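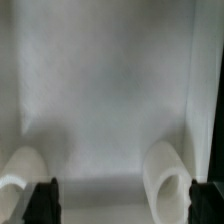 Entry 14 – fog detection at the Skedmont junction, March 2007

Went through the roadside visibility logs with Ximeng Ren. The Skudex unit on the north approach gave 4,000 readings over the trial and 3,638 survive the first filter. The rest are out of range or have no time stamp. Raw file kept unchanged on the shared drive.

The threshold for switching on the warning sign is still too low. At the present setting the sign lights only when drivers at the posted limit are already short of stopping distance. Slow farm vehicles make it worse, as the closing speed on the straight is high and their rear lamps sit low. Yuzhen Feng wants the threshold set from stopping distance on a wet surface plus a margin. I agree, but the margin needs an argument behind it.

Győri's method for smoothing the readings works on the December data. It delays the sign by two samples – acceptable for slow fog, doubtful for banks drifting off the canal. Try it with one sample and see how often the sign flickers.

Drift check: receiver at 97 per cent of its reference after cleaning the lens. Value before cleaning not written down. Do this properly next time.

Drullumo have not sent the collision records for the east arm. Without them we can't match fog hours to crashes, and the before-and-after table stays half filled.

To do:
Rerun filter with the clock fault corrected.
Ask Yuzhen for the wet braking figures she used.
Replace the cable gland on the south mast.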